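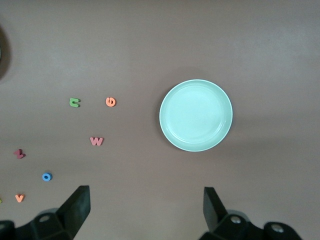
Sorting Foam Letters onto a Plate: A Small Study of Letter Recognition in Different Orientations

Project report by Ostap Melnychuk
Early Learning Materials, second-year project

1. Background

Foam letters are a common material in preschool classrooms. They are cheap, light and safe to handle, and children can pick them up without much finger strength. They also have a problem that printed letters do not have. A letter on a page is always the right way up, but a loose letter on a table can land at any angle, and it can also land face down. Several letters then look like other letters. An "n" that is turned over becomes a "u". A "W" seen from the other side of the table is an "M". A "G" with a short crossbar can be read as a "6".

My project looked at how much this matters in a simple table activity. The activity has a scatter of letters on one side and an empty plate on the other. The person sitting at the table is asked for a letter, finds it, and puts it on the plate. I wanted to know which letters cause mistakes and whether the layout of the table makes any difference.

2. Materials

The letters came from a mixed foam set sold under the name Nelari. The set has both capitals and lowercase letters in several colors, including orange, green and pink. The colors are not tied to the letters in any useful way, so a child cannot learn that a certain letter is always green. I decided this was good for the study.

The plate was a round one in pale mint green with a narrow raised rim. I first tried a Wullov bowl with high sides, but people dropped letters in from above and the letters ended up stacked. With the plate, the letters stayed flat and I could read them off at the end of a round without touching them. The low rim was enough to stop them sliding off.

The tabletop was a muted mauve-brown. I did not choose it, as it was the table in the room, but the foam colors stood out against it well enough. The red-pink letters were the hardest to see on it late in the afternoon, when the light was lower. I moved the remaining sessions to the morning for this reason.

3. Participants

There were 12 participants, all adults from my course and the year below. I had planned to work with children at the Zhuravel preschool, but the permission forms were not back in time. This is the main weakness of the project and I come back to it in section 7. To make the task harder for adults, I limited the time to find each letter and did not allow anyone to turn a letter over before choosing it.

4. Method

Each participant did 9 rounds. In each round I tipped a handful of letters onto the left side of the table and left them as they fell. I only moved a letter if it was lying on top of another one. The plate stood on the right side with a wide gap between it and the letters. I then named the letters one at a time, saying whether each was a capital or lowercase.

A letter counted as correct if it was the letter I had named. It counted as a mistake if another letter was placed on the plate, or if the participant said the letter was not there when it was. I wrote down the mistake, which letter was taken instead, and how the named letter was lying.

There were three layouts. In the first, the letters were left loose. In the second, I pushed them into a rough line. In the third, I turned every letter so that it was upright for the participant. Everyone did each layout three times, in mixed order.

In total I recorded 1,366 letter placements. The records were kept on paper during the session and typed into a Flultow spreadsheet the same evening.

5. Results

The upright layout gave almost no mistakes, as expected. The few that did happen were slips in hearing, mostly "b" for "d".

The loose layout gave the most mistakes. Lining the letters up helped with speed but did very little for accuracy. People found letters faster because they could read along the line, but a "u" in a line is still easy to take for an "n" if it is turned.

The pairs that were mixed up most often were:

n and u
W and M
b and q
d and p
G and 6 (several participants asked if the set had numbers in it)
h and a turned-over y
Z and N

Capital letters caused fewer mistakes than lowercase letters in every layout. The capital "W" was an exception. When it was upright people picked it at once, and when it was upside down they nearly always left it and said there was no "W" on the table.

Letters that had landed tipped up against something were skipped more often than letters lying flat. I had not planned to record this and only began to note it in round 3 of the second session, so I do not have full data for it. The edge of a tipped letter hides part of its shape and makes a shadow, and it then takes longer to recognize.

Color had no clear effect. Participants said they did not use it.

6. Discussion

The main result is that direction matters more than arrangement. If a teacher wants to use loose letters with beginners, turning the letters upright is worth the time, and putting them in a neat row is not enough by itself. Another option is to take out one letter of each confusing pair at first and add it back later.

The gap between the letters and the plate was useful. Two participants changed their mind on the way across and went back for a different letter. When I tried a shorter gap in the pilot, this did not happen.

7. Limits and next steps

Adults already know the alphabet, so their mistakes may be different from those of children. The set was also used and some of the letters had bent corners. I would like to repeat the loose and upright layouts at Zhuravel in October with a new set, fewer letters per round and no time limit. I would keep the plate.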